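27 October 2023
Pranel watch, sync and memory notes

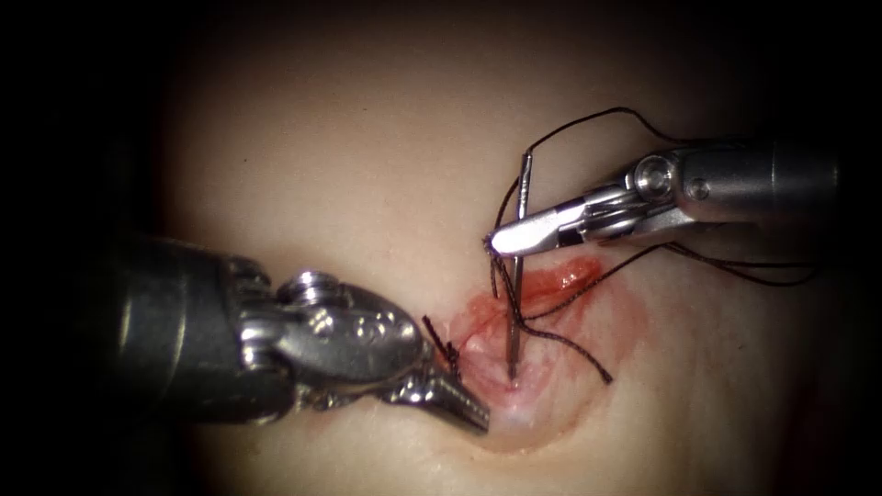
Why does the watch drop the oldest activity when there is still memory left?
Because the memory is split into slots as well as space, and the slots run out first. A ten-second walk to the mailbox takes a whole slot, same as a marathon.

Found this out the dull way. Started and stopped short activities until the list refused to grow. It holds 30. Number 31 went in without complaint and the first one vanished, also without complaint. The manual does mention a warning. I would like to meet it.

Second thing. Recording interval set to one second, heart rate strap paired, GPS on best: battery went from full to the low battery icon in 9 hours. Same settings with GPS on "good" gave 18. The tracks from "good" cut the corner at the Ondirholm parking lot and put me briefly in the pond, but total distance came out close enough that I would not argue over it. For anything longer than a morning I'd use "good" and accept the pond.

Sync. The desktop program (Tastero, old version, the one with the green icon) only pulls activities that have been closed. If you pause and plug in, it says "No new activities" in a tone I have come to take personally. Stop, save, wait for the list to come back, then plug in. The new version of Tastero is supposed to handle paused ones. Not installed yet, it wants an account.

Lap button: still double-fires with gloves on. Tried 3 pairs. The thick ones are worst, the thin running ones fine if you press with the thumb. There is a lap lock in the menu, under Display for some reason – go figure. Lock on means you hold the button down for a lap, and you get one lap per press, which was the original idea of a button.

Altitude. Reset it at the door before each run and it drifted anyway when the weather turned. The watch can't tell a hill from a low front coming in. Profile has to be switched from barometer to altimeter by hand on this model. I had left it on barometer for the whole Pascu loop, so that climb is now recorded as a storm. Not going to rerun it for the sake of a graph.

To do in November:
– export everything before trying the firmware update, in both formats
– find out if deleting one activity frees its slot right away or only after a sync
– repeat the battery run with the backlight off (forgot it was on for the 9-hour one, so that figure is a bit unfair)
– new strap, the old one is held together by tape and should not be trusted near water

Charger clip is in the top drawer. Please put it back in the top drawer.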